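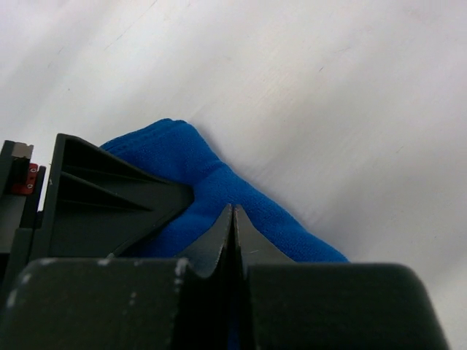 What was the Hima built to do?

It was built to tow a light field gun and carry the gun's crew and first supply of ammunition over ground that would stop a lorry.

Hima light artillery tractor

The Hima was a small, fully tracked artillery tractor designed in the late 1930s by the Nokik Engineering Works, a maker of farm and forestry machinery. It was one of many attempts in that period to get a cheap tracked vehicle out of parts that were already in production for civilian use, and it is among the more charming of them. It had a lorry engine, a lorry gearbox, a lorry back axle turned around to drive the tracks from the front, and a body that a country blacksmith could have straightened after a collision (and, by most accounts, several did).

Background

By the middle of the 1930s most armies knew that horses were on their way out as a means of moving guns, but there was far less agreement on what should replace them. Wheeled lorries were fast and cheap but bogged easily. Half-tracks pulled very well, at the price of a complicated running gear that needed skilled hands to look after it. Full-tracked tractors of the agricultural kind would go nearly anywhere, at little better than walking pace, and shook both themselves and the gun to pieces on a hard road.

Nokik came to the problem from the forestry side. The firm had been selling a winch tractor to logging contractors for several years and had learned a great deal about steep ground, wet clay and inexperienced drivers. Its chief draughtsman, Eirini Kokkinos, argued that a gun crew needed much the same thing as a logging crew, only faster. Her first sketches, dated January and done on the back of gearbox drawings, already show the layout that would be kept to the end: engine in the middle, driver on the right with a seat for the gun commander next to him, and two bench seats facing outward along the sides.

Development

The first prototype used the hull plates of the winch tractor, cut down and widened. It steered by clutches and brakes and was miserable on the road, wandering from side to side and wearing out its brake linings at a great rate. The second prototype went over to a simple controlled differential and was a different animal altogether. Drivers who had come off lorries could handle it after a morning's practice.

Suspension gave more trouble than steering. The logging tractor had been sprung very stiffly, or in places not at all, and at road speeds the crew on the outer benches had to hold on with both hands. The answer was the Kyriakidis bogie, a licensed unit with a pair of rubber-tired wheels on a rocking arm, sprung by a horizontal coil. Two of these were fitted on each side. The bogie came off as a single piece with four bolts, and this turned out to be one of the best features of the whole vehicle - a damaged unit could be swapped in a field workshop over a lunch break and repaired later at leisure.

Trials took place at the Nekadard range, a stretch of heath, gravel pit and tidal mud with a well-earned reputation for breaking machinery. The trial report is a wonderful read. It praises the tractor's climbing, complains bitterly of engine heat on the backs of the side benches, and records that the exhaust outlet in its first position set fire to a bedroll. The outlet was moved. The heat was never fully cured, although a layer of felt and sheet tin between the engine cover and the benches made it bearable in summer and rather welcome in winter.

Design

Hull. The hull was an open-topped box of mild steel, bolted and riveted onto a pair of full-length channel members. There was no armour on the standard model. A few vehicles had a thicker front plate, but it put weight on the front bogies and made the steering heavy, so many units took it off again. A canvas tilt on folding hoops covered the crew in bad weather.

Engine and transmission. Power came from a six-cylinder side-valve petrol engine, mounted along the centre line under a long removable cover. It was an old-fashioned engine even then, with modest power for its size, but it would run on poor fuel and it pulled strongly from low revs. The gearbox had four forward speeds and a transfer case with a low range. On a good road the Hima could reach 40 km/h with the gun in tow, and crews were firmly told not to try for more downhill.

Running gear. The track was a dry-pin cast type with short links, narrow and fairly quiet. Tension was set with a screw jack behind the rear idler. The driver's handbook lists track tension as the first job of every halt, and it needed to be, as a slack track would climb the sprocket teeth in a tight turn. Drivers learned to listen for a ticking noise from the front.

Towing and winch. A sprung hook at the rear took the gun trail directly, with no limber needed. The winch, carried over nearly unchanged from the logging tractor, sat under the floor and paid out cable to the rear through rollers. This was the Hima's party piece. It could be driven ahead over soft ground on its own, anchored with a pair of folding spades, and then used to haul the gun across after it.

Stowage. Ammunition was carried in lockers under the side benches, opening outward so that the crew could serve the gun without climbing back aboard. Spare links were hung across the nose.

Production

The tractor was ordered in quantity soon after the Nekadard trials, and Nokik's works was extended to cope. The firm had hoped for a production run of 3,000. It never got near that number. Castings for the track links were slow in coming, the lorry plant that supplied the engines had its own orders to fill, and before long heavier guns were coming into use that the Hima could move only with a struggle. Production moved to spare parts, and then to a simplified load carrier on the same running gear.

Surviving works ledgers are incomplete, with pages missing for the busiest period, so a final total for the gun tractor can't be given with confidence.

Variants

Hima Mk 1. The original gun tractor, with pressed steel bench backs and the full canvas tilt.

Hima Mk 2. A cheaper version with slatted benches, a single headlamp and a revised radiator grille. The winch was made optional, which crews disliked very much.

Load carrier. A flat-decked vehicle with the side benches removed and drop sides added. It was popular in wet country for bringing up fuel and rations, and was the longest-lived member of the family.

Line layer. A small batch was fitted with cable drums and a raised seat at the back for signals work. Only a handful of photographs are known.

Forestry conversion. After the war Nokik bought back surplus hulls and sold them to the logging trade, where the idea had begun. Some worked for another 17 years before the last were laid up, and it's to these hard-used machines that we owe nearly all the survivors.

Service and reputation

Gun crews seem to have been truly fond of the Hima. It started well in the cold, it was low enough to hide behind a hedge, and everyone aboard could jump clear in a moment. Its faults were just as well known. It was thirsty, the fuel tank was too small for a full day's march, and there was no comfortable place for the tallest member of any crew. Workshop staff liked the bogies and hated the fan belt, which could be changed only after taking off the radiator stays.

Its influence on later vehicles was slight, but the bolt-on bogie was copied in several post-war crawler tractors, and the outward-opening ammunition lockers were taken up almost unchanged on a later wheeled design by the same firm.

Survivors

One Mk 1 and one load carrier are in running order. The Mk 1 was rebuilt from a forestry conversion by a group led by the restorer Rohani Nair, and made its first public run on June 2, 2018, towing a dummy gun up a gravel slope with a full crew on the benches. The engine is original to the type. The tilt hoops were bent up new from a works drawing, and the track is a mixture of original and freshly cast links - a tremendous piece of work by any standard.

Several stripped hulls are known to lie in old timber yards, and a complete winch is on display indoors as a separate exhibit.

See also

Artillery tractor
Controlled differential steering
Dry-pin track
Kyriakidis bogie
Nekadard range

Search this encyclopedia
Enter a word or phrase
Go
Advanced search

Comments (3)

tracklink_tom
Great to see the line layer get a mention. My grandfather drove the flat-deck version and always said the heater was the engine cover. Does anybody know if the line layer kept the winch?

Marnie P.
The fan belt! I helped change one on the load carrier and I still have the scar on my knuckle. Lovely machine apart from that.

oldsprocket
Tom, the one photo I've seen has the rollers still in place at the back, so I'd guess yes, but the drums hide most of it. Would love to see a drawing if one turns up.

Recently updated articles

Horse-drawn limbers, replacement of
Side-valve engines in military lorries
Canvas tilts and hoops
Field workshop equipment
Winch tractors in forestry
Rubber-tired road wheels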